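Mondthorpe robotics workshop opens doors to the public

October 17, 2019

Visitors got a look at how household robots are trained on Thursday, when Ruvevby held its first open day at its workshop in Mondthorpe.

The company signed in 401 people between the morning opening and the end of the last session. Sign-up had been handled online, and the afternoon slots filled up well before the day. Families with school-age children took most of the morning places, while the evening session drew engineers, students and a few people who said they were looking for work.

Ruvevby writes control software for robot arms meant to be used in homes. The workshop is on the upper floor of the old Tomar building, which had been used for storage before the company moved in this March. Two of the rooms are given over to real arms on benches. The third holds the computers and a large screen, and it was the busiest room for much of the day.

In that room, engineer Abimbola Ugwu ran a demonstration every half hour. Each session lasted 30 minutes including questions. She showed the group a simulated room on the screen, as seen from just behind the robot's gripper, and explained that the software gets most of its practice this way before it is tried on an arm in the next room.

"People expect to see the robot from the outside," Ugwu said. "We spend most of our day looking out from its hand. The walls lean, the furniture leans, and you get used to it."

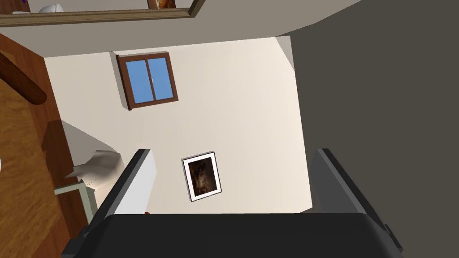 Ugwu told visitors that the simulated rooms are built with ordinary household things in them, including many the robot is never asked to touch. The software has to learn what to leave alone as well as what to pick up. The team has 869 rooms in its current set. Some are nearly bare, and others are so full of furniture that the arm has trouble turning.

Several people asked why the company does not simply practice with a real arm. Ugwu said it does, but that a real arm is slow, needs someone standing by, and has to stop whenever something is knocked over. A simulated room can be set back to the start at the press of a key. She added that things that work on the screen do not always work on the bench, and that finding out why takes up a large part of the team's week.

Children were allowed to steer the simulated arm with a hand controller during the morning. Staff put a step stool by the desk for the smaller ones. The controls take some getting used to, and a number of the adults who had a turn asked for a second one.

Next door, the company had one bench arm running. It was set up to move folded cloths from one tray to another and did so through most of the day, apart from a stop shortly after noon when a cable had to be changed. A second arm was switched off with its cover removed so that visitors could see the motors and wiring. Guests stayed behind a line of tape on the floor while the first arm was moving.

Fahad Gondal, who manages the workshop, gave a short talk at the start of each session. He said Ruvevby has no product on sale and does not expect to have one next year. Its main project, called Fallevberg, is aimed at helping people who have trouble bending or reaching. The company plans to test it in three homes once the bench work is finished, and Gondal said the households have already been chosen.

Asked about cost, Gondal said it was too early to give a price. Asked about privacy, he said the test households would be able to switch off the robot's camera at any time and that the arm would stop when they did.

Not everyone was convinced. One visitor told the evening session that she would not want a machine going through her kitchen cabinets, and another wanted to know who would pay if it broke something. Gondal said the company would cover any damage during the tests and that the question of what happens after that was still open.

Parking was short for most of the day, and some visitors had to leave their cars by the river and walk up. The elevator was working, but the line for it was long, and staff sent people who could manage the stairs that way.

Gondal said the company would like to hold another open day once the home tests are under way, though no date has been set. School groups can ask for a weekday visit by writing to the workshop office. Visits are free, and groups are limited to the number of people who can stand safely in the bench room.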